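最終更新:1月

部屋の記録 107 リビングのマットと段ボール箱

Cotadwoodの部屋の片付けを、場所ごとに写真で残しているページです。107回目はリビングの床にしました。前回は玄関の棚、その前は洗面台の下でした。写真は2枚だけで、残りは片付けのメモです。長くなったので、写真だけ見たい方は文章を飛ばしてください。

リビングはソファの前にキルティングのプレイマットを敷いていて、家にいる時間のほとんどをこの上で過ごします。届いた荷物を開けるのも、洗濯物をたたむのも、おやつを分けるのもここです。便利な場所なので物が集まります。マットの上に物が増えると子どもの遊ぶ場所が減るため、月に一度、箱を持ってきてまとめて片付けることにしています。

使う箱は、通販で届いた段ボール箱です。以前はBodbyの収納ケースを買って使っていました。ふたが固く、片付けの途中で何度も開け閉めするのには向きませんでした。ケースは押し入れで季節の服を入れるのに使い、床の片付けは段ボール箱に戻しました。汚れたら資源回収に出せるのも楽です。

作業は午前中にやります。南向きの部屋で、晴れた日は窓側に日が入り、マットの縫い目に落ちたお菓子のくずまでよく見えます。夕方にやっていたころは、掃除機をかけたあとで翌朝また見つけることがよくありました。

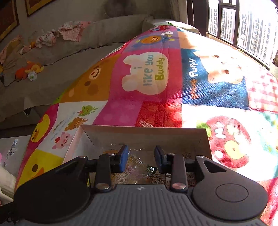
マットの上の段ボール箱。中は透明な袋と印刷された紙。窓側は日なた。

箱に紙や袋が残っていると、次に何を入れても底のほうで混ざります。最初に全部出し、紙は読むものと捨てるものに分けます。説明書は型番の書いてあるページだけ写真に撮り、本体は台所の引き出しのファイルへ入れます。チラシはその場で古紙の袋へ。透明な袋は、破れていなければたたんで台所に回します。生ごみを入れるのにちょうどよい大きさのものが多く、買い足す回数が減りました。

箱の底に貼ってあるテープは、縦に一本だけだと重いものを入れたときに開きます。十字に貼り直しておくと安心です。上のふたは内側に折り込むと手が入れやすくなりますが、うちでは折らずに外へ開いたまま使うこともあります。運ぶときに持ち手の代わりになるからです。

マットについて、前に問い合わせをいただいたので書いておきます。Flevowという店で3000円で買いました。動物や果物の絵が色違いの四角に並んだ柄で、クマの吹き出しに「i like you Buddy」と書いてある面があります。子どもはピンクの面と呼んでいて、物を置く場所を決めるときに役に立ちます。「カエルの横に置いて」「いちごの上は空けて」と言えば通じるので、床に線を引く必要がありません。

厚みはそれほどありません。下の床が冷える時期は、間に薄い毛布を一枚敷いています。ずれ止めは四隅に貼るタイプを使いましたが、掃除のたびにはがれるので今は使っていません。ソファの脚で端を少し押さえるだけで、普段の遊び方ならほとんど動きません。

洗濯は家の洗濯機だと脱水でかたよるため、コインランドリーの大きい機械に入れます。乾燥は低温で短めに。しっかり乾かそうとして高温にしたとき、縁の部分が少し波打ちました。使えないほどではなく、敷いて一週間ほどで気にならなくなりましたが、次からは低温にして、残りは室内で干しています。

ソファは床の片付けの間、仮置き場になります。たたむ前の服、布、ぬいぐるみをいったん全部ここに上げます。仮置き場に置いたものは、その日のうちに下ろすと決めています。以前は夜まで置いてしまい、寝る前に結局また床へ下ろすことになりました。順番は、服、布、おもちゃです。服は量があるわりに行き先が決まっているので早く終わります。おもちゃは一つずつ子どもに聞くので時間がかかります。

壁の絵は今回は動かしていません。金色の額が二つ、ソファの上に掛けてあります。額の上にほこりがたまるので、カーテンを洗う日に一緒に拭きます。

さて、床が空いたあとはお菓子の箱を作ります。うちでは個包装のお菓子をまとめて買い、箱に詰め替えてリビングに置いています。台所の戸棚に入れていたころは、奥のものを忘れて期限を切らすことがありました。箱なら上からのぞくだけで残りがわかります。

お菓子はCunhaという輸入食品の店で、詰め合わせを1319円で買っています。パンやケーキのような柔らかいものと、小袋のものが混ざって入っています。中国語の表示のものが多く、最初は中身がわからずに開けてみるまで楽しみにしていました。今では袋の色でだいたい見当がつきます。

詰めるときは、つぶれやすいものを上にします。丸いケーキは平らに置き、小袋はすき間に立てて入れます。ぎゅうぎゅうに押し込むと袋の角が当たって、柔らかいパンの形が崩れます。期限の近いものは手前に寄せておきます。

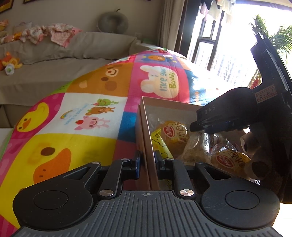 箱の中におもちゃが入ってしまうことはよくあります。子どもがお菓子の番をさせるつもりで入れるときもあれば、片付けのついでに入れただけのときもあります。食べものと一緒にしておきたくないので、個包装の袋が破れていないかを見てから、ぬいぐるみは棚に戻します。袋が破れていたら中身は処分し、ぬいぐるみは洗います。

お菓子の箱には名前を書きません。前に家族の分をそれぞれ分けたことがあり、交換したいという話になって、数が合わなくなりました。今は一箱にまとめ、食べる時間だけ決めています。午後3時と、夕食が遅くなる日の5時です。時間の外に食べたい場合は大人に一言いう。決まりはそれだけです。

置き場所はソファの脇です。マットの真ん中に置くと、通るときに足が当たって箱の角がつぶれます。窓側は日が当たるので避けます。チョコレートの入ったものが夏に溶けて、袋の内側にべったりついたことがありました。冬でも晴れた日の窓際は思ったより暖かくなります。

箱の取り替えは、角がへたってきたときです。早いと二週間、長いと二か月もちます。厚い箱が長もちするとは限らず、背の低い箱のほうが上から押される力が少ないのか、形が残ります。高さのある箱は子どもが底まで手を入れるときに体重をかけるので、手前の壁から曲がっていきます。

段ボールの切り口で手を切るのが気になる方は、ふちに紙のテープを巻いてください。うちでも一度巻きました。見た目はよくなりますが、資源回収に出すときにはがす手間が増えるので、今はそのまま使っています。

片付けにかかる費用についても聞かれることがあります。このリビングについては、月に3000円までと決めています。お菓子の詰め合わせを二回買うと残りは少しで、その中から掃除用のシートや紙の袋を買います。収納用品を新しく買うのは、一か月使わずに困った場合だけにしました。マットを買った月はそれで予算を使い切り、お菓子は買い置きの分で済ませました。

今回の片付けで出たものを書いておきます。古紙が紙袋に一つ。小さくなった子どもの靴下。電池のふたが一つ、どのおもちゃのものかはまだわかりません。窓の前からは輪ゴムとクレヨンのかけらが出てきました。クレヨンはマットの上を転がるとキルティングの溝に入り、踏むと色がつきます。黄色の面についた青い線は、食器用洗剤を薄めて布でたたいたところ薄くなりました。完全には消えていません。

マットの裏も見ました。窓に近い側の裏は乾いていて問題なし。ソファの下に入っている側は少し湿った感じがあったので、端をめくって半日置きました。敷きっぱなしの場合、湿気がたまるのはたいていこちら側です。月に一度の片付けのときにめくるだけでも、においが違います。

掃除機は床用のヘッドだと布を吸い込んでしまうため、隙間用のノズルに替えて縫い目に沿ってかけます。全体を二回。縦にかけてから横にかけると、溝に入ったくずが取れやすくなります。そのあと固くしぼった布で拭き、乾くまで物を置かずにおきます。冬の午前なら昼食を作っている間に乾きます。

次回は窓まわりです。カーテンを外して洗い、レールと窓枠を拭きます。窓の外は高いマンションが並んでいるだけで眺めがよいわけではありませんが、ガラスがきれいだと部屋が明るくなるので、寒いうちに一度やっておくつもりです。カーテンは茶色で汚れが目立たず、前にいつ洗ったのか記録を見ないと思い出せませんでした。102回目のページに写真があります。

写真の転載はご遠慮ください。マットやお菓子についての質問は、問い合わせ欄からお送りください。返事は夜になります。

当サイトでは、表示の改善と閲覧状況の確認のためにCookieを使用しています。閲覧を続けると、Cookieの使用に同意したものとみなされます。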